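Threads > Food & Kitchen > Sourdough and baking

OK so a few of you asked how the rye thing is going, and it got too long for one reply, so here's a thread. Grab a coffee, I ramble.

Background for the new folks: I've been trying to make a dark rye that tastes like the one from the bakery in Fulstead where I lived in my twenties. Dense, sour, a little sweet at the end, crust you have to work at. The bakery closed years ago and they never gave out the recipe (I asked. More than once. I was annoying about it.)

This is attempt 16. I keep a notebook. The first few pages are mostly swearing.

Biggest change this time is the starter. I was feeding it white flour because that's what I had, and the bread kept coming out with this yogurt tang that was just wrong. Liên Đinh told me to switch it to whole rye and keep it stiff, like modeling clay. Two weeks of that and it smells like apples now!!

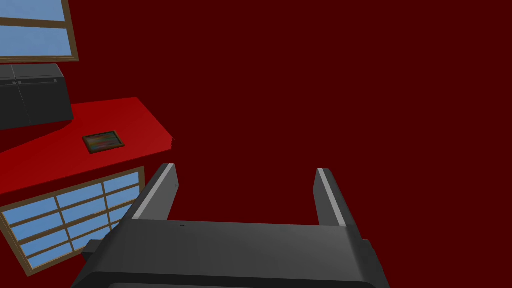 Dark red and charcoal gray.

Next, the flour. I've been buying the medium rye from Gunitz and it's fine, it's perfectly fine, but I finally ordered a bag of the coarse stuff and wow. It drinks water like crazy. My old numbers went right out the window and I had to add splash after splash until it looked like wet cement. If your rye dough looks like regular dough you probably need more water. I fought this for months.

Also please stop kneading rye. I did it for a year. You just get sticky elbows. Stir it, scrape it into the pan, wet your hand, smooth the top, walk away.

Someone asked about the soaker. Mine is cracked rye, sunflower seeds, a heel of old bread torn up small, salt, and boiling water over the whole mess, covered overnight. The old bread is the part people skip and I'm begging you not to. It's where all that deep malty flavor comes from. Toast it first if you can, darker than feels polite. 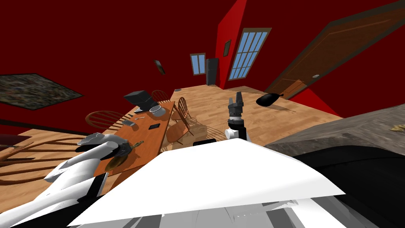
Something round and brown over the near end of a long wooden table.

Baking! I go hot for the first 30 minutes and then drop it way down and leave it in so long that my kitchen smells like a brewery. Every recipe I read gave me a shorter time and every loaf I made that way was gummy in the middle. Get a probe thermometer. I held out for ages because I thought I could tell by knocking on the bottom (I could not).

Then the hard part, which is waiting. You can't cut a rye the day you bake it. I know. I KNOW. Wrap it in a towel and put it somewhere you won't walk past it. I give mine 2 days now and the crumb is so different it's like another loaf. Slices thin, no gunk on the knife, and the sour mellows out into something almost like cocoa.

A word on pans, because I got into a whole argument over at the Lutunden forum. I like a narrow one with tall sides and I grease it with butter and then dust it with rye flour, all the way up into the corners. Parchment wrinkles and leaves those weird creases. Some people like the creases! Good for them! 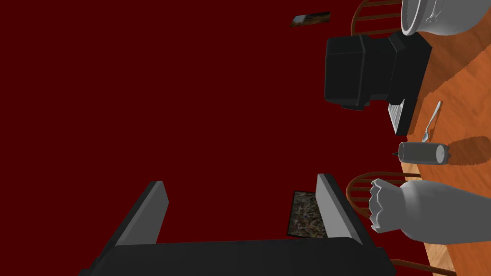 Remzi Eren: going to push back a bit on the waiting, my grandmother cut hers the next morning and it was never gummy. I think most people's real problem is underbaking, and the long rest just hides it. Do you put any caraway in yours?

OK Remzi, fair, and I bet your grandmother had a better oven than me. Could be both? I'll bake two from the same batch and cut one early, and I'll report back. On caraway, yes, but ground, and less than you'd think. Whole seeds take over. The Fulstead loaf had something in it I could never place and I spent three attempts thinking it was fennel. It was coriander. I figured that out standing in the spice aisle with my nose in a jar.

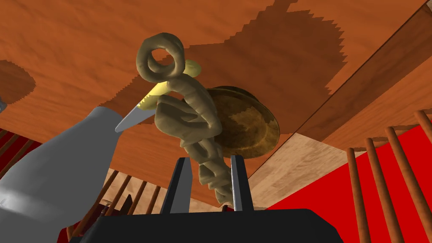

The other thing I want to try this month is a braided loaf, nothing to do with rye, just a soft eggy one for the weekend when my sister's here. I'm terrible at braids. Mine start out even and by the end one strand is a shoelace and the other one is a sausage. What I'm after is the lumpy twisted shape up there, fat bulges stacked on each other and a round open loop curling over at the top, only in dough and shiny with egg wash. I think you could do the loop by leaving one end long and tucking it back under itself before the second rise. If anyone has done a loop that didn't close up in the oven, tell me how!

Last thing and then I'll let you go. My full rye notes, crossed-out bits and all, are getting typed up this weekend. Seeds, times, water, the coriander. If you want them just reply with "rye" and I'll tag you when they're up. And if you ever ate bread in Fulstead and remember that loaf, please please message me, I have so many questions about the crust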